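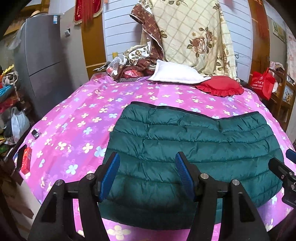 Teal quilted puffer on a flowered sheet

To: Cliltik office users list
Subject: Re: Attendance export drops the homeroom column
Date: September 9, 2025

Hi all,

Good news on this one, I got it working! Reply is below the quoted part so you can follow along.

> We moved over to Cliltik in January and mostly like it, but I am stuck
> on the attendance export. On screen I see homeroom, student name,
> absences and tardies, all in the order I set. When I export, the
> homeroom column is gone and everything else slides one to the left.
> Our nurse's office imports that file into Pliltar every morning and it
> rejects the whole thing. I've been adding the column back by hand.
> We have 1076 students, so you can imagine. Has anyone seen this?
> Also, is there any way to keep the accent marks in last names? We have
> a family named Lã and it comes out as two junk characters.

Yes to both, I've had the same two problems and I was so happy when I finally tracked them down.

The homeroom column first. There are two column lists in Cliltik and they look almost the same. One is under the gear at the top of the attendance screen, and that one only changes what you see. The export has its own list. Open the attendance screen, pick Export, and before you hit the green button click "Layout" (small gray text, left side, easy to miss). Homeroom was unchecked in mine. Check it, drag it to the top, then choose Save As and give the layout a new name. If you just press Save it goes back to the built-in layout the next time you log in, which had me going in circles for a whole afternoon.

After that, go to Scheduled Exports if you use them and pick your new layout there too. The schedule keeps pointing at the old one until you change it. Mine runs at 5 in the morning and the file is sitting there when I get in, I love it.

Now the accents. On that same Layout page scroll all the way down to Text Encoding. Ours was set to "Western (legacy)". Change it to UTF-8. Then on the Pliltar side, the import profile has to say UTF-8 as well, or you'll just trade one kind of junk for another. I ran a tiny test file with only 2 students in it before I let the full one go, and both names came through perfectly, tilde and all. Please try it with a small file first! Pliltar does not have an undo for imports, at least not in the version we're on.

One more thing while you're in there. If your homerooms have names in place of room numbers (ours do, one of them is Asa), make sure the Homeroom field in Pliltar is set to Text. When it's set to Number it skips those rows and doesn't give you an error, so you end up with a whole class missing from the nurse's list. I only caught it when the totals didn't match.

I saved my layout as a template and can send it to anybody who wants it. It has homeroom, last name, first name, grade, absences, tardies and early dismissals. You'd need to swap in your own absence codes, but the rest should load fine.

Has anyone figured out how to get the half-day absences to show as their own column? Mine get lumped in with tardies and I'd really like to split them out before the first progress reports. I have a feeling it's another setting hiding at the bottom of a page somewhere.

Elementary office, attendance desk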